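Stop buying sample pots

Written fast, before the dinner goes on, so forgive the state of it.

I have now watched four households on our street spend more on sample pots than on the paint they ended up with. Four. And every one of them went for an off-white. There's a wall in Ewan Skinner's hallway with 11 squares of it, all slightly different if you squint at three in the afternoon, all identical by tea time. He's been living with those squares since January. His kids have started drawing faces in them.

My view, for what it's worth - choice is what stops people decorating. Not money, not time. People have the weekend, they have the roller, they've got the dust sheet out of the loft. Then somebody hands them a fan of 200 colours and that's the spring gone.

When I was growing up in Umton there was one shop, Galbraith, and it had a rack by the door. Magnolia, white, a green that everybody's bathroom was, a brown for fences. You went in, you came out, you painted the room. Did the rooms look good? Some of them. Did they look worse than rooms now? I really don't think so. They looked finished, and finished counts for a lot. A plain room with the furniture back in it beats a tasteful one with the sofa in the middle under a sheet.

The trade knows this by the way. Apolinar Serrano painted our stairs and half of Studanska before he moved over here, and he has a rule that he'll bring three cards to a job and no more. If you don't like any of the three he'll come back another day with the same three. I thought that was rude. Then I noticed his customers all had painted houses.
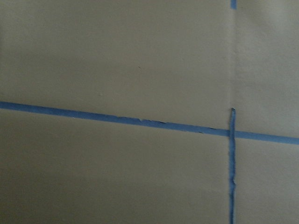

The other thing the colour fuss does is pull attention away from the part you'll be looking at for ten years, which is the edges. No visitor has ever come into my house and asked whether the wall was warm or cool. They do see a wobbly line. I've seen it, you've seen it, you sit in someone's kitchen and your eye goes straight to it and stays there all through the soup. Blue tape over beige is about as plain as a job gets, and still, look how the long strip drifts downhill to the right, and how the top edge goes ragged for a bit left of the middle. Paint up to an edge like that and the paint will copy every nick. Doesn't matter one bit if the paint was the cheap stuff or the one with the poem for a name. Five minutes with a level and a fresh length of tape would do more for a room than a month of squares.

And the names. Don't get me started, well, I've started. I went into the big Detum branch for a tin of white and was asked did I want a chalky white, a soft white, a northern white. I wanted a white. The lad was very nice about it. I came home with 26 quids worth of something that sounded like a weather forecast and my husband asked when I was going to put the topcoat on.

I know the argument back. Light is different in every room, colours shift, you'll regret it. Yes, a bit. I did a back bedroom in a yellow once that came out like custard and I minded for a fortnight. Then I put a wardrobe against the worst of it and stopped noticing. You do get used to a wall. It's a wall. If you can't get used to it then you paint over it, and you've lost a Saturday's worth of effort and one tin, where Ewan has lost most of a year and still has squares.

There's a snobbery in it too, I think. A sense that picking the first decent colour means you haven't got taste, or you don't care about your home. My mother cared enourmously about her home. She had magnolia in every room and she washed the walls down twice a year, which is more than I can say for anyone with 300 pounds of clay-based whatever in their lounge that they're scared to wipe.

So. Three cards, like Apolinar. Pick one by bedtime. Spend what's left over on a decent brush and take your time at the skirting.

Ewan, if you're reading this, it's the second one from the left. They all are. Potatoes are boiling over, got to go.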